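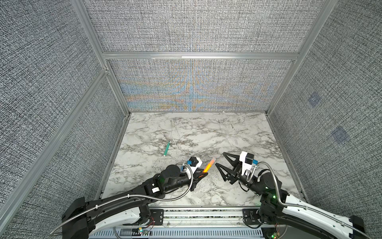

Encore deux centimètres de gangue et on verra la suture, m'a répété Royer toute la matinée, et j'ai fini par le croire !

5/2/22

Quelle journée à Lumura ! L'ammonite 271 est enfin sortie de son bloc, et les cloisons se lisent jusqu'au centre (je n'en espérais pas tant après les dégâts de novembre). J'ai gratté sans voir passer l'heure, le poignet en compote, ravie. Il reste 12 blocs de la même couche et je les veux tous. 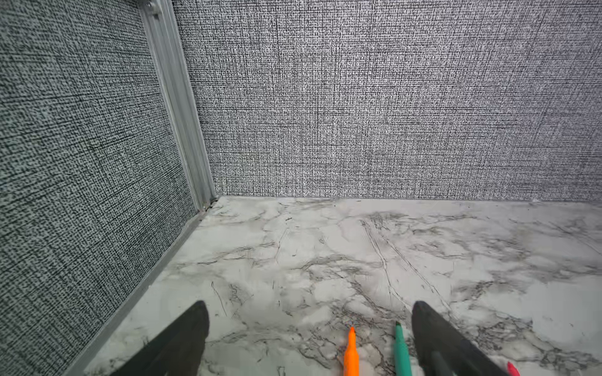

L'après-midi, tri des petites pièces : des bélemnites surtout, et un bout d'os long que je n'ose pas encore nommer. Poisson ? Reptile marin ? J'ai relu trois fois mes notes de coupe, le niveau colle. Demain je reprends la face gauche, à l'aiguille fine, et je rappelle Jotetti pour la résine.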